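Setting up a school assembly in Trilbridge Events

Section 8. Stage program and speaker order

Before you start, the assembly must already exist in the school calendar and have a hall assigned to it. Only users with the Coordinator role can edit the stage program. Teachers can view it and add notes.

1. Open Events and select the assembly.
2. Select Stage Program, then Add Item.
3. Choose an item type: Speech, Song, Dance, Presentation or Other.
4. Enter the length in minutes. The total for one assembly cannot exceed 88 minutes.
5. Under Students, type a class code or individual names. A class code adds every student on the current roll.
6. Select Save Item. The item goes to the end of the list.
7. Drag items into the order required. Start times update when the item is released.

Note: Item titles are limited to 60 characters. Longer titles are shortened on the printed program but kept in full on screen.

Caution: Deleting an item also deletes its rehearsal bookings. These cannot be restored. To take an item out of the program for a time, set its status to Held.

Adding a guest speaker

1. Select Add Item, then Speech.
2. Turn on Guest.
3. Enter the name as it should be printed, for example Banafsheh Jafarzadeh.
4. Select a host teacher. The host receives the visitor pass by email.

A guest item stays gray until the front office approves the visit. The program can be saved in this state but not published.
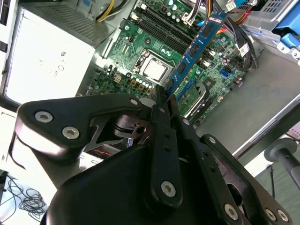 Page last changed: October, by F. Boateng

Publishing the program

1. Check that no item is gray or marked Conflict.
2. Select Publish.
3. Choose who can see it: Staff, Staff and Students, or Everyone.
4. Select Confirm.

Conflict means that a student is listed in two items with less than the minimum gap between them. The gap is set under Settings > Stage > Changeover.

Programs published on a Sunday are sent to families at 7:00 a.m. the next day. For printing, see Section 9.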